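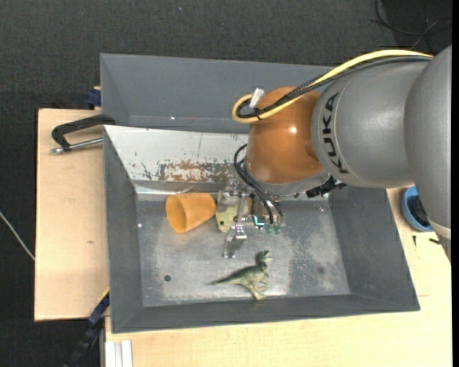
One of the Plustthorpe lot wrote in last month to say the arm is the cheap bit, it's everything bolted round it that eats the budget, and could we please print that in large letters before the next round. Fair enough. Consider it printed.

So, the November order. Where we are:

Gripper fingers first. Kiani quote 80 pounds a pair, two pairs minimum, delivery slow. Get them on the list now - not when the old ones go.

Cables and hoses. Hurora want 1064 pounds for a full dress pack, fitted. Seems steep. Tidotwood will sell us the parts and leave us to do it ourselves, no price yet, have chased twice. If anyone has done a swap in-house please say how many days it realy took, as downtime isn't in anybody's sums so far.

Bins. Metal again, same footprint. Someone asked for plastic and we are not against it, but need a sample before commiting. Clamps to come out of the small tools line, please, not this one.

Service contract is up too. Three years works out cheaper per year than one but ties us in. Views wanted, short ones.

Still missing: Plustthorpe's figures for spares, and training costs from everybody. Send by September 7, 2021. Anything later goes in next year's pot - sorry, no exceptions this time.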